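Mosaic backsplash, regrout or pull it?

callell_ridge
The kitchen in our place has small square mosaic on one wall, beige and gray and brown mixed. The grout is stained and crumbling near the sink. Two installers quoted me. One wants 900 to rake it out and regrout, the other says tear it off and start over. Who's right?

nasution44
Regroutable if the tile is solid. Tap it with a screwdriver handle. Hollow sound means it has let go of the wall.

drywall_dee
Disagree. On small mosaic you have so many joints that raking takes forever and you chip edges the whole way. I did 13 square feet and quit. Pull it.

nasution44
Did you use an oscillating tool or a hand saw? With a carbide blade I cleaned a bathroom wall in 3 evenings. Chipped a few, replaced them from a leftover sheet.

drywall_dee
Hand saw. Still think tearing out is cleaner. You get new board behind it too.

callell_ridge
Tapped it all last night. Only a few hollow spots, all by the faucet. No leftover sheets from the previous owner though.

eken_tile
Then regrout and fix the faucet end. Check the caulk at the counter first, that's usually where the water gets in. 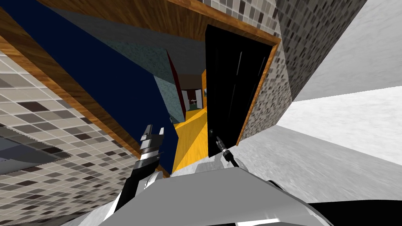
For a mix like yours I'd go mid gray, unsanded if the joints are tight. White will look dirty by February. Filtonard in Eken sells loose sheets if you need to match a few - bring one of your tiles with you.

drywall_dee
70 says he ends up pulling it anyway.

callell_ridge
Not taking that bet. Ordering a carbide blade tonight.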